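Councils should publish the maintenance budget before the ribbon is cut

The Uvilby interchange will open in August with 88 parking spaces, a sheltered bus bay and a new footbridge over the line. Kamier, the principal contractor, has kept to its program, and the council is entitled to some credit for that.

The harder question concerns the years that follow. Lifts need servicing, drains need clearing and paving lifts wherever tree roots find it. None of this appears in the project summary released to residents. The nearby Rewi station upgrade was funded on the same basis, and its lift was out of service for 93 days last year while two agencies disputed the repair bill.

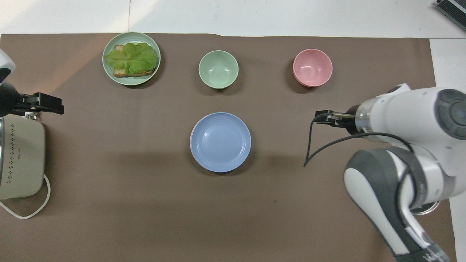
Over 3000 passengers are expected to use the interchange each day. Many will be older people, or parents with prams, for whom a closed lift means a missed train. A maintenance agreement covering the first nine years should be signed and made public before the site is handed over. It should name the responsible agency and set a time limit for repairs.

The council has indicated that such matters will be settled after opening. We ask that it reconsider.

Hamish Tomoana
Skutetti Transport Forum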